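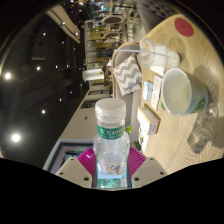
Illgate weaving mill open day, quick notes before I forget it all

Got the 76 bus from the station, sat upstairs, missed the stop and walked back along the canal. Doors at ten on Saturday. Queue already past the bike racks. Entry free but 3 pounds for the map, and you do want the map.

Started in the carding room. Loud! Ear plugs in a bucket by the door, take two pairs as one of mine fell apart. Wool comes in at one end looking like something off a hedge and leaves as a soft flat sheet. Could have stood there all morning. Smell of oil and sheep, still on my coat now.

Then up to the looms. Most are Dewulf, the old narrow sort, green paint rubbed off wherever hands go. Only 2 running while we were up there, one doing a plain grey blanket, the other a check for a shop in Lanerska. Our guide stopped the check one to mend a broken thread, found the end, knotted it, off again before I'd worked out which thread it was. She learned on the same loom at sixteen.

Dye house shut. Floor being redone, no date for it. Bit of a shame, it was the main reason I went, and the website still says open.

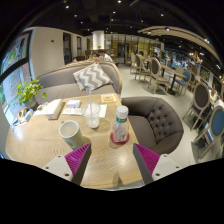

Page last changed: Saturday, 9.40 pm

Finishing shed after lunch. Cloth gets washed, then beaten, then brushed, and you can feel samples from each stage pinned along the wall. The washed one is like cardboard. The brushed one I wanted to take home. Long talk about teasels, which they grew behind the mill until the car park went in. Teh last teasel frame is in a glass case by the stairs, easy to walk past.

Mill shop: seconds are in the back room, ask. Blankets from 50 pounds, scarves less, bags of loom ends by weight. Card only. I got a Grinov throw in dark blue with a pulled thread in one corner, very happy with it.

Practical stuff. Stairs are steep and the lift only goes to the loom floor. Toilets across the yard. Wear proper shoes, the cobbles are slippy. Last tour leaves at half three and was full by one, so put your name down when you arrive. Next open day is in July, they hope with the dye house back. Will go agian if so.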